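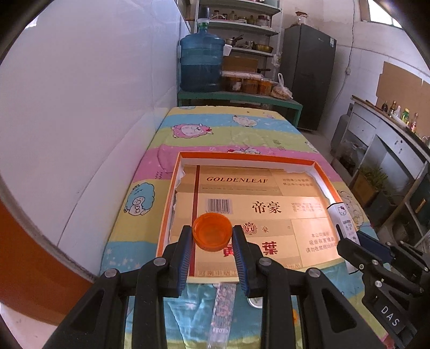
How do you teach a robot to tidy up?

A robot does not know what "put the cap in the box" means. Somebody has to show it. There are two main ways to do that.

The first way is by hand. A person holds a gripper, a tool with two fingers that open and close. The person uses it to pick up a small thing, such as a bottle cap, and move it to a box. A camera on the gripper records what the gripper sees. Later, a computer studies the recordings and looks for patterns. Where was the cap? How did the fingers move toward it? When did they close?

One try is called a demonstration. A robot usually needs a lot of them. In a project called Waltance, people gave 200 demonstrations of one tidying job.
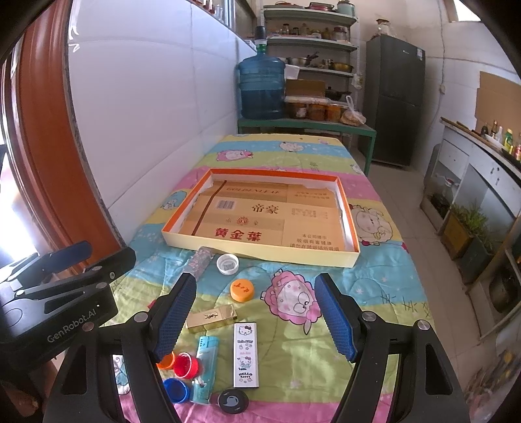
Small things are good for practice because they have different shapes. A bottle cap is short and round. A lighter is long and thin. The fingers have to come in at a different angle for each one, and they must not squeeze too hard.

The second way is by remote control. The person moves a set of controls, and a robot arm copies the movement. The person can be in the same room or far away. This is slower to learn, but the robot's own arm does the work, so the computer can record how each of its joints moves.

Words to know

Gripper: the part of a robot that holds things.
Demonstration: one example of a task, done from start to finish.
Joint: a place where an arm bends or turns.

Try it yourself

Pick up a bottle cap with kitchen tongs and put it in a bowl. Then try it with one eye closed. Was it harder?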